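We are looking for people to hang, sort and fold laundry at Cistum

Cistum is a small household study run by Mindlow, in two rooms on the ground floor of the old Orlandini spinning mill. We study how ordinary washing is handled at home: how it leaves the basket, how it goes on the rack, and how it comes back as a pile that somebody can put in a drawer. For the next round, which begins in January, we search for participants who do their own laundry and who are willing to do some of ours.

You do not need any special skill. In fact we prefer that you come with your own habits, also the ones which your family complains of. If you hang every sock by the toe, please hang it by the toe. If you always put the pair under one peg, do so, and tell us if you have ever thought why. People learn these things from a parent or a flatmate and then keep them for life, and very little of this is written down anywhere.

**What you would do**

A session takes place in the laundry room. You receive a basket with small and medium things, mostly socks, cloths, T-shirts and pillowcases, and a folding drying rack with white bars. You hang everything as you would at home. After a pause with tea you work with a second basket, where the things are already dry, and you take them to the table, make pairs and fold. At the end we have a short talk about what was easy and what was annoying.

The socks are the largest part of the work. We have chosen them on purpose in different colours and patterns, with few plain ones, so that making pairs is possible without reading a label. Still, there are a number of cream and white ones with almost the same cuff, and participants of the last round told us that these were the slowest. We have kept them.

The pegs are plastic and in several pale colours. You may match the peg to the sock if this is something you do. We had one participant who could not continue before both pegs of a pair were the same, and this was very useful for our notes.
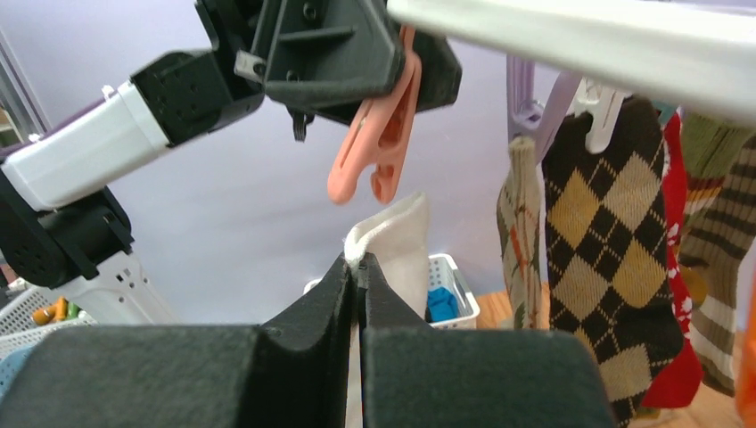
Ilse wrote to us after the last round that she would never clip a good sock at the cuff, as the elastic gets a mark from the peg and after one winter it does not hold any more. She asked that we mention it to new participants. We mention it with pleasure, but we do not make it a rule. Another participant answered her that the toe gets the mark then, and that inside a shoe the toe matters more. We would like to hear further opinions on this.

**Who can take part**

- You are 20 or older.
- You wash your own clothes, or those of your household, at least every second week.
- You can stand for the length of a session. A high stool is available, and the rack can be placed lower for you if you sit. Please write this in your message and we will prepare it.
- You can follow simple instructions in English. Your English does not have to be perfect, ours is not either.
- You do not have a strong allergy to washing powder. We use one without perfume, but the room keeps a smell.

Left-handed people are very welcome. In the last round we had too few of them, and the way they walk along a rack is often the other way round.

We are sorry that persons who work for Stokiteck cannot take part. Stokiteck delivers our racks and baskets, and we wish to hear about these objects from people who did not make them.

**Time and payment**

Each participant comes for 2 sessions, both on a Thursday, with at least one week between them. You can choose the morning or the late afternoon. For both sessions together you receive 900 crowns. If you can come only once, please tell us before, and we will see if we can use you as a reserve. Travel by bus or tram is paid separately against the ticket. Parking we cannot pay, and there is little of it in the street.

Payment is made by bank transfer after your second session. Please bring the account number with you, this saves everybody one letter.

**What to wear and bring**

Come in clothes in which you can lift your arms. Rings and bracelets should stay at home or in the locker – we have had knitted things pulled by a ring and they cannot be repaired so that it does not show. Short nails are not needed. If you use reading glasses for small patterns, bring them, the light over the folding table is good but not strong.

You may also bring one piece of your own washing, clean, which you find difficult to hang or to fold. Last time we saw a fitted sheet, a dressing gown with very long sleeves and a child's costume with a tail. You take it home with you again.

**What we write down**

We record how the things are hung, in which order they are taken from the basket, and what you say in the talk at the end. Your name is kept apart from this. You can stop at any moment and you do not have to give a reason. If you stop during the first session, you still receive half of the amount.

The results will be used for a booklet on household laundry, and later for advice on how long a bar should be and how far apart the bars should stand. Participants who wish it receive the booklet by post.

**How to apply**

Please write to the Mindlow office and put the word "Cistum" in the subject line. We need your age, the mornings or afternoons that suit you, which hand you write with, and a few sentences on how you dry your laundry at home. It can be a balcony, a rack over the bath, a string in the cellar or the back of a chair. Please do not send photographs, only words. The message should not be longer than 800 characters. We read every one ourselves and we are few.

You will have an answer from us also when we cannot offer you a place. If you have a neighbour or a relative who hangs washing very differently from you, apply together and write this in both messages, and we will try to give you the same Thursday.

The entrance is from the courtyard, by the green gate, and the bell is marked Mindlow. In the morning please ring twice, the tea kettle is loud.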